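6.2 Fermeture à vide signalée comme prise réussie (défaut 3702)

Le défaut 3702 s'affiche quand la pince annonce « objet saisi » alors que les doigts se sont refermés sur rien. La notice Grurano d'origine le classe parmi les avertissements sans conséquence. Nous ne partageons pas cet avis : le cycle continue, le bras part vers la dépose et la faute n'apparaît qu'au bac suivant, quand elle apparaît.

ATTENTION. Ne pas acquitter 3702 depuis le pupitre tant que les étapes 1 à 4 ne sont pas terminées. L'acquittement efface le message et le journal avec.

1. Passer la cellule en mode manuel et couper l'air de la pince.

2. Relever la position des doigts dans le menu Chin > Préhenseur. Une ouverture inférieure à 2 mm avec l'état « saisi » confirme le défaut.

3. Exporter le journal avant tout redémarrage. Le bouton « Sauvegarde automatique » n'enregistre que les 8 derniers cycles, malgré son nom.

4. Ouvrir le simulateur Simcombe, charger le journal et choisir la vue pince. Arrêter la lecture avant l'ordre de fermeture, puis vérifier ce qui se trouve entre les doigts. Dans la vue ci-dessous, les mâchoires sont ouvertes sur du vide, face à un grand bloc gris, et les objets rouges sont loin à gauche.

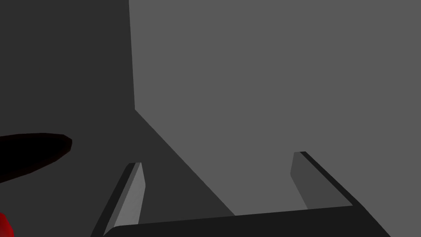 5. Si la vue montre un écart de ce genre, refaire le repère outil (section 4.1). Augmenter la force de serrage ne corrige rien, quoi qu'en dise l'assistant de diagnostic.

6. Rejouer le cycle en simulation, puis sur la cellule, en vitesse réduite et portes fermées.

Remarque. Une simulation propre ne prouve pas grand-chose. Simcombe ne connaît ni le jeu des doigts ni l'usure des patins, et son voyant vert signifie seulement que le calcul est allé au bout.

Si 3702 revient après l'étape 6, laisser la cellule à l'arrêt et transmettre le journal à Linnea Nordin, support Firkumer. La mise à jour de mai devait supprimer le défaut ; elle a surtout changé la couleur du message.

Révision du 7/1/25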